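Review: Coltano Amel hand and arm kit
By Shona Tomoana
November 2020

Coltano sells the Amel as a single-arm kit for labs and small training rooms that want a five-finger hand without building one. You get the arm, the hand, a wrist adapter, the power supply and a year of the company's control software. We had ours on loan from the distributor, Henríquez, from April, and Joaquín Mansilla and I used it most working days until it went back.

Setup took us an afternoon. The manual is short and mostly correct, although the page on the wrist adapter shows an older bolt pattern. The software found the arm on the first try. Calibration of the fingers is a separate step and has to be repeated if the hand is taken off.

We kept the test area simple: a white table, a padded blue-gray mat, a pale green dish and small yellow items to pick up. The mat matters more than you might think. On a bare tabletop the fingertips tend to push a light object away before they close on it. Padding gives a little, and the fingers can come in lower.

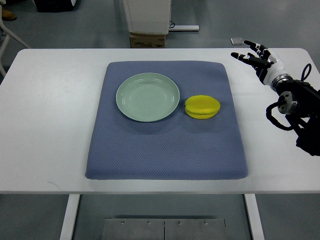 Grip

The main test was pick and place. We ran 200 attempts with the factory grip settings, and 186 ended with the object where we wanted it. Most of the misses came from rounded items, where the thumb closed late and the object rolled out. Changing the thumb delay in the software helped, but the setting is buried three menus down and resets when you update.

Long, curved shapes were easier. The hand does well when it can get fingers over the top and put the thumb against the near side. A banana in a dish is a fair example, and it's one we kept going back to when we wanted to check that nothing had drifted.

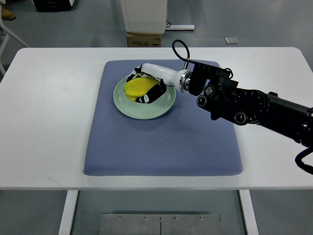
Grip force is set on a scale with 5 steps. We stayed on two for nearly everything. Step four left marks on soft fruit, and I can't think of much tabletop work that would call for the top setting. There is no way to choose a value between steps, and I missed that. The older Grosier hand we have used for years lets you type in a number.

Cables and noise

The cables are the weakest part of the design. They run outside the arm, with a loop standing up at the wrist, and you have to leave room for them when you plan a move. Joaquín tied ours back twice and both times had to undo it, as the wrist could no longer turn all the way. Coltano told us a sleeve is planned. Noise is acceptable. You can talk over it at normal volume. 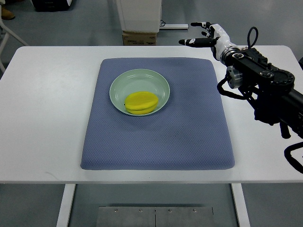 The software records each run, and going back through the recordings is easy enough. Exporting them is slow. A set of 300 runs had to be left overnight, and the progress bar gives no useful estimate. Support answered our questions within two days, usually with a clear fix.

I would recommend the Amel to a group that already has someone comfortable with robot arms. The hand is good, the arm is steady, and replacement fingertips are sold singly. A beginner would probably get stuck on the thumb settings. We sent the loan unit back with a list of notes and have asked Henríquez for a price on the version with the cable sleeve.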